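Tuesday, just after nine at night

Spent most of today with the new handling rules for the garment task and I am still cross about them. The document came over from Flallum before lunch. It is called a standard now. Last month it was called notes, and as far as I can tell the main change is that somebody numbered the paragraphs.

I read it twice. The first time I tried to be fair. The second time I had a pencil.

Rule one says the rack has to be "in a representative state" before a run begins. Representative of what? My own rack at home has three coats on one hook and a scarf on the floor. The Strand people, who wrote their own version in spring, at least said how many garments and how many bare hangers, and whether anything was allowed to overlap. You could argue with their choices but you could follow them. With Flallum's wording I could set up anything at all and sign the sheet with a clear conscience, and so could the next shift, and we would have two piles of data that don't match. 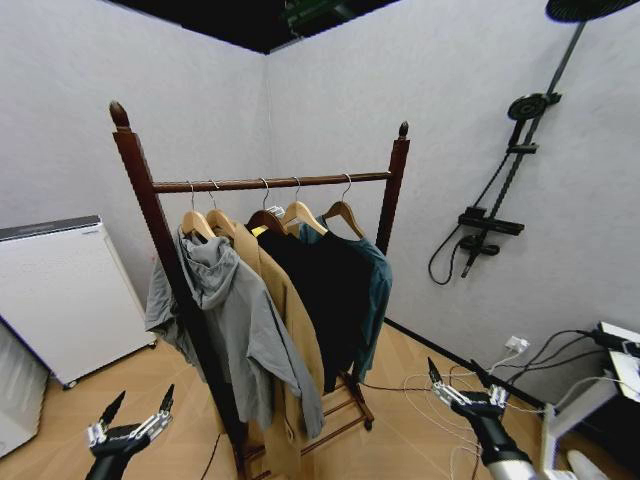
Rule four is the one I wrote most next to. Approach speed must be "suitable for the fabric." I have been asking for a number since I started on Bivelby and I get adjectives. A long coat and a T-shirt don't behave alike when you pull at the shoulder, anyone who has dressed a child knows that, so write down two speeds or write down five, but write them down. I did ask in the thread this afternoon. The answer was that operators should use judgment. Fine, but then don't ask me to tick a box saying the speed was compliant.

I will give them rule six. Cables off the floor wherever the base or a person has to pass, checked before power on and again after each break. It's short and it's clear and I can do it. I have been nagging about cables forever and would have put it first. I'd also have said who does the checking, since "the team" has never checked anything in its life.

Then there is the section on logging. We had 1,052 attempts in the Bivelby set when I last exported it, and 213 of them carry a remark in the free text box. I went through a good part of those after lunch. "Slipped." "Slipped a bit." "Odd." "OK now." One just says "hanger." I probably wrote that one. None of it can be sorted, and the new standard keeps the free text box exactly as it was and adds a sentence asking us to be thorough. I would like a short fixed list – missed the hanger, dropped the garment, snagged a neighbor, stopped by operator – and a box under it for anything strange. It would take an hour to build. I offered to build it. No reply so far.
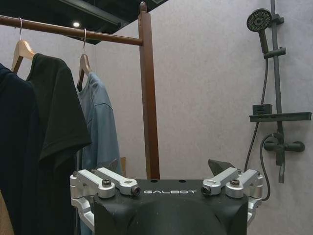
What bothers me more is the pass mark. Eighty percent, it says: 80 out of every hundred and the task may be shown to outside visitors. Nothing on which garments make up the hundred. I could get there tomorrow with light shirts on evenly spaced hangers and never touch anything with a hood. I don't say anyone would do it on purpose. But people get tired, and the easy shirt is right there, and the afternoon is long. A pass mark without a list of what was tried is decoration. I wrote that in the margin and then rubbed it out and wrote "please specify mix."

The emergency stop paragraph is copied word for word from the Baletti handbook, right down to a reference to a gate we don't have. I looked for the gate in the annex in case I had missed something. There is no gate. There is also no line about how near an operator may sit while the arms are live, and I'd have thought that came before gates. Someone should walk through the room with the text in hand and cross out whatever isn't there. Half a morning, at most.

I put all this to the thread in a message that was longer than it needed to be, around four. I took out two sentences before sending and should have taken out a third. 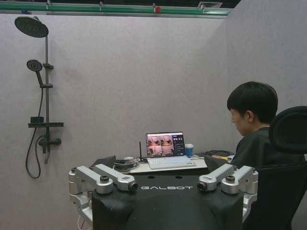 The first answer came from another operator on the thread, who thinks I have it the wrong way round: write it loose, run it for a month, and tighten only the rules that people trip over, because a strict sheet on day one gets signed without being read. The Strand version was strict, the message went on, and by summer everyone was filling it in at the end of the day from memory.

I didn't have a quick reply to that. The part about filling in from memory is true, I have done it myself. But a loose rule gets signed without being read too, and leaves you with less afterward. And who notes down what people trip over, if the box says "odd"?

So where it stands: rules one and four go back with my comments, six stays, the gate goes. The pass mark will be talked about "once there is more data." The target is 2,514 attempts before the review, and if they are logged the way the first lot were I don't know what we are supposed to learn from them. I have drafted the fixed list anyway. It's on the shared drive under Bivelby with a dull name.

Must remember to bring in the good pencil sharpener. And reread rule nine, which I skipped both times.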